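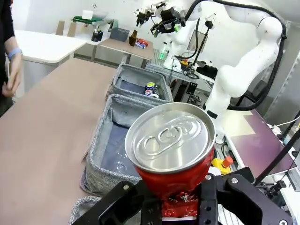 Reopening this one, sorry! I know Grigoris closed it as "policy converged" but the sorting policy on the Vudis branch still freezes for me after the grasp, and I've now spent most of an afternoon on it. The pick is fine. It gets a crumpled red can between the fingers, upright, squeezed near the bottom, and then the predicted actions go flat and it just hovers there until the watchdog trips. I was sure it was the wrist view — the nearest bin in that view is empty, and I figured the policy wanted to see a can in there before it would commit.

So I tried a few things:

- Reran from the 3,000 step checkpoint. Same freeze.
- Masked the wrist view completely. Worse, it misses the grasp too.
- Raised the gripper force threshold from 58 to 60, Lucinda's idea. No change, put it back.
- Swapped the language prompt from "sort the can" to "put the can in the bin marked Can". Better! Still hesitates, but it finishes.
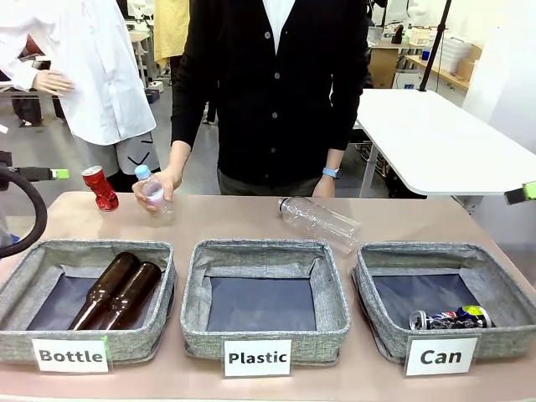 Bin order for these runs: Bottle, Plastic, Can.

Now here's the bit I'd like Soledad to look at. Our Durkitz demos from October used a different bin order, and I think the policy learned position and is ignoring the cards. With the short prompt it has no reason to read them. I'd like to retrain with the order shuffled per episode and keep the long prompt for half the data, so we can tell the 2 effects apart.

Can somebody with write access to Boateng free up a slot for that? Leaving status as open, priority medium. Logs are in the usual folder.

— Fitzgerald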